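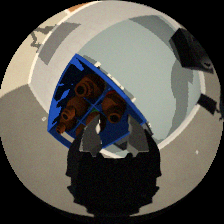 Blue divided crate, seen from above.

Zanska Paint Opens Pikow Nursery Color Line for Parents Who Have Already Repainted Twice

PIKOW, January 2019 – Zanska Paint today released 4 wall colors for babies' rooms, chosen after a December survey of 169 households in which "yellow" was found to mean almost anything.

The Rimen collection runs from a quiet oat to a green that grandparents will call gray. Each can covers a small bedroom in 2 coats, closet included, provided the crib is moved first.
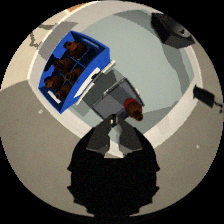 Zanska has also printed 825 sample cards large enough to tape to a wall and argue over for a week. They are free at the Daneshvar Street store while they last, one set per family, expecting or merely hopeful.

Ceiling white is sold separately. Murals of rabbits remain the responsibility of the parent who suggested them.

Media contact: Zanska Paint press desk, Daneshvar Street, Pikow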